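Subject: Re: [essential-tremor] New to the list, and some questions about handwriting

Hello Lachlan, and welcome from a soggy Cunside!

I meant to write back the same evening your message came through, and then my sister arrived with her dogs and that was the end of that. I've put your questions below so that people who missed them can follow along.

> On Lachlan Rankin's mind this month:
>
> I was told in March that what I have is essential tremor, in both hands, the right one worse. I'm 58 and I draw up plans for a living, though mostly on a screen now. The neurologist was kind but quick. She said it wasn't Parkinson's, gave me a leaflet and a prescription for a beta blocker, and asked me to come back in the summer.
>
> What I'd like to know is (1) did any of you find your handwriting got better with the tablets, (2) what do you do about soup, and (3) did you tell people at work? My father's hands shook and we all thought it was nerves. I feel bad about that now.
>
> Lachlan

Please don't feel bad about your father. We said the same about my grandmother, who was the calmest woman I ever met and couldn't get a cup to her mouth without using both hands. It does run in families quite often, and people of that age just didn't take it to a doctor. She held her saucer up under her chin and dared you to say something.

I've had mine for 16 years (that I know of, it was probably there before and I blamed the coffee). It comes on when I'm using my hands and mostly leaves me alone when they're in my lap, and I gather yours is the same from what you wrote to the list before.
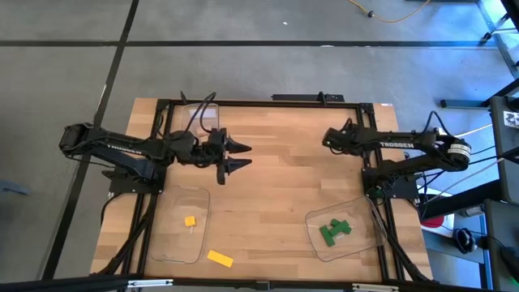

The other thing that took me a long time to learn is how much it changes from one day to the next. A bad night's sleep, a missed lunch, somebody watching me sign for a parcel, and off it goes. I used to think every bad day meant I'd gone downhill for good. Then I'd have a lovely steady week and thread a needle! So if the first few weeks on the tablets seem up and down, I'd keep a little notebook and take it along in the summer. Two lines a day is plenty. I put down what I ate, how I slept and a sentence in my ordinary handwriting, always the same sentence, and my doctor got more out of those sentences than out of anything I told her.

## Your handwriting

Mine got somewhat better on a beta blocker, then I had to come off it on account of my asthma, so do make sure she knows if you've ever been wheezy. And please don't stop it suddenly on your own if it doesn't agree with you, ring them first. Others here take something else altogether and I'll let them speak up.

Apart from tablets, a fat pen helped me more than a heavy one, though you'll hear the opposite from half the list. I rest my whole forearm on the table and write bigger than I was taught to. For checks and forms I print.

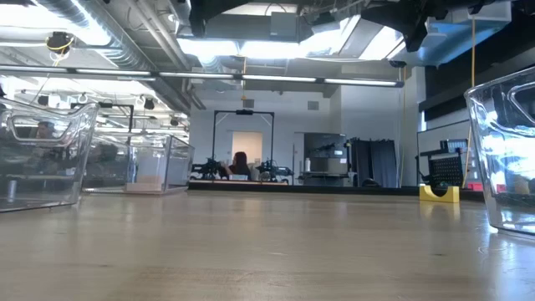 ## Soup

Mugs, Lachlan. Soup goes in a mug with a lid and a wide straw, and at a restaurant I order something else. At home I fill everything half full and go back for more. Peas I eat with a spoon and I don't care who sees.

If you get as far as seeing an occupational therapist, say yes to it. I put it off for years thinking it was for people much worse than me, and she had me sorted out with a rocker knife and a non-slip mat in one visit.

## Telling people at work

This one I went back and forth on. I was at the front desk of a dental practice, and I told my manager first and the others bit by bit. What I said was, "My hands shake, it's called essential tremor, it doesn't hurt, and it gets worse if I'm hurried." That was enough for nearly everybody. One patient asked if I was cold for years afterward and I gave up and said yes.

It did take a weight off. Hiding it had been making me tense, and being tense made my hands worse. But you know your own office, and you may want to tell one person and see how that sits with you before you tell the rest.

Do write again after your summer appointment, or sooner if the tablets make you tired or light-headed (call the doctor about that too, of course, and not only us). And if you ever find a way to carry two full cups across a room, I want to hear about it.

Warmly,
Marjorie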